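Castside Robotics Club – Set-up Guide for the Sorting Task
Section 3: Preparing the table and the first picks

Before you begin, read Section 2 and check that the Clamport software is open on the club laptop. One practice round lasts five minutes.

1. Put the bin on the green table, inside the reach of the arm. Fill it with the toys from the Menon box and mix them by hand.

2. Switch on the arm and wait until it finishes its start check. Keep your hands away from the table during this time.

3. Move the arm slowly until the gripper is over one end of the bin. Stop there and save this position as START.

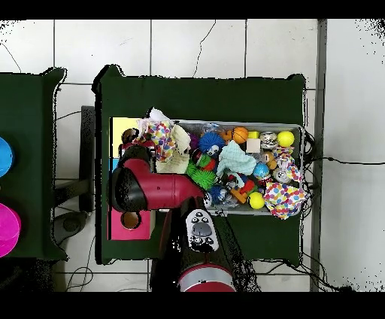 Can we use our own toys in the practice rounds?
Your own toys are allowed if they are soft or light and the gripper can close on them. For the Trullesgate competition, only toys from the official list count.

4. Set the speed to 48 in the software. New members should not change this value, also when the arm seems too slow. The maximum of 100 is only for the mentor.

Caution: Before you reach into the bin, press Pause and say "hands in" to your partner. Answer only with "paused" – other words can be confused.

5. Choose one small ball for the first pick. Lower the gripper, close it, and lift the ball straight up before you move to the side.

6. Bring the ball over a colored pad. Check the height one more time, then lower and open the gripper.

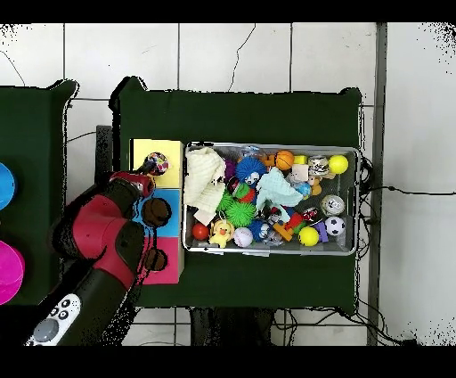 7. Return the arm to START and write the result in the log sheet. If the ball was dropped on the way, write "drop" and repeat from step 5.

Note: When the software shows error 2935, the saved START position is lost. Repeat step 3 and save it again.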